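登记

作者：蔡（Tsai）

Minatlow 街的房子在七月交还。合同规定，交还之前，屋内物品须逐件登记，登记表一式两份，一份归房东，一份随物品走。表格由 Girkano 搬运公司提供，共四栏：品名、状况、去向、备注。备注栏最窄，只容得下六七个字。

我从上午九点开始。先登记大件，后登记小件，这是表格背面第一条说明的要求。床架，完好，留。衣柜，左门铰链松，留。书架，完好，走。饭桌，浅色木面，走。饭桌排在大件的最后一行，桌上的东西归入小件，另起一页。

小件的登记规则比大件多。书籍不分册，按摞计。餐具按材质计。食品一般不登记，未开封的除外；液体须注明封口状况，竖直装箱，箱内高度不得低于瓶高。礼品盒按原样登记，不拆包装，内容物写“不详”。这些规则我读了两遍，在第二遍时用铅笔画了线。

母亲住在这里的时候，饭桌不用来吃饭。她在厨房站着吃，碗放在灶台边上。饭桌是中转的地方，从外面带回来的东西先放在桌上，等她决定它们该去哪里。多数东西没有等到决定。书压着书，小册子压着单据，隔一段时间她把整张桌子往后推一推，腾出靠外的一条边，继续放。

我小时候在那条边上写作业。作业本长度有限，桌边的宽度刚好够。写到横格的末尾，手肘会碰到后面的东西，碰到什么取决于那个月她带回来什么。

搬运公司的估价员前一天来过，用卷尺量了桌子。他在单子上写了一个数，61，没有写单位。我问是高度还是宽度，他说都不是，是装车的顺序号。

十点以后光线转到桌面上。我把表格翻到小件那一页，从绿茶开始。
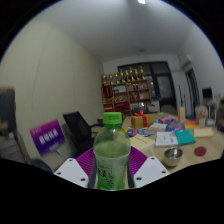
小件第一项：绿茶，瓶装。后为桌面待登记物品。

品名栏写“绿茶”。状况栏，我先看瓶盖，绿色，带竖纹；再看液面，在瓶肩最宽处稍下。我不知道这种茶出厂时液面应该在哪里，表格也没有给出标准。状况栏留空。去向栏写“走”。备注栏写“竖放”。

第二项，金属碗，银色，敞口。餐具按材质计，我写“金属”，没有写是哪一种金属。母亲会知道。她买东西之前要用指节敲一下，听声音，然后放回去，或者不放回去。

第三项是书。按规则应当写“一摞”，但它们没有摞齐，有的平放，有的斜着，青绿色那本与旁边的白册子挨着，角度对不上。我查了表格背面，规则里没有关于角度的条文。我打电话给 Girkano 的客服，对方说，挨着就算一摞。我问隔多远不算挨着，对方请我稍等，线路里放了一段音乐，回来以后说，由客户自行判断。

我判断为一摞。

第四项，包装袋，有蓝有红有白，表面反光。食品还是日用品，我没有翻过来看，先写“袋”，打了一个问号。问号占了半格。

金色礼盒排到第五项。盒上系着红丝带，顶上打了蝴蝶结。

这个盒子我有印象。Nera 的工厂发过一批礼盒，母亲在那里做过质检，工龄满了以后每年领一个。车间每班要过 200 件，不合格的不能超过 3 件，超过就整班返检。她回家以后手还停不下来，吃饭时把筷子一根一根转过来看。她领回来的盒子都不拆。我问过她里面是什么，她说发的时候写在通知上了，通知在桌上。

通知应当还在桌上，属于纸类。纸类按重量计，不按内容计，这也是规则。

我按规则写：礼盒，完好，走，内容物不详。“不详”两个字写在备注栏里，刚好放得下。写完我把盒子端起来，掂了一下。表格不要求重量，所以我没有记。丝带的结打得紧，我用手指把一只环往外拉了一点，它又缩了回去。

第六项，紫粉色盒子，表面有浅色花样。写“盒”。

第七项，淡黄色垫子，长方形，平放。我不确定它的用途，写“垫”。

第八项，暗红色圆片，也是平放，在碗的右边。可能是盖子，可能是杯垫。我把它与碗比了比，尺寸对不对，取决于碗沿从哪里量起。品名栏写“圆片”，去向栏空了一会儿，最后写“走”。

小件页的末尾有一行小字：每件物品登记后应立即离开原位，以防重复。我没有照做。前八项登记完，都还在桌上。我把笔放下，到厨房去喝水，站着喝的，杯子放在灶台边上。

十一点，公司来电核对总数。我报了大件，又报了小件，对方把两个数加起来，说离套餐上限还差得远，上限是 100 件，问我有没有漏登。我说没有漏，是归并过的，书算一摞。对方说归并可以，但理赔时一摞按一件赔。我说明白。对方又问有没有需要特别保护的物品，每单可指定一件，免费，多出的另收费。

我回到饭桌前，电话夹在肩上，把表格从第一项看到第八项。

“桌子，”我说。

“桌子属于大件，大件默认保护。请从小件里选。”

我说那就绿茶。对方在那边敲键盘，复述了一遍：绿茶，瓶装，竖放，特别保护。问我封口状况。我用拇指和食指捏住瓶盖，没有拧。

“盖着的，”我说。

对方说系统里只有两个选项，已开封和未开封。

走廊里有人在试电梯，门开了，又关上。我请对方稍等，把表格翻到背面，从第一条说明重新读起。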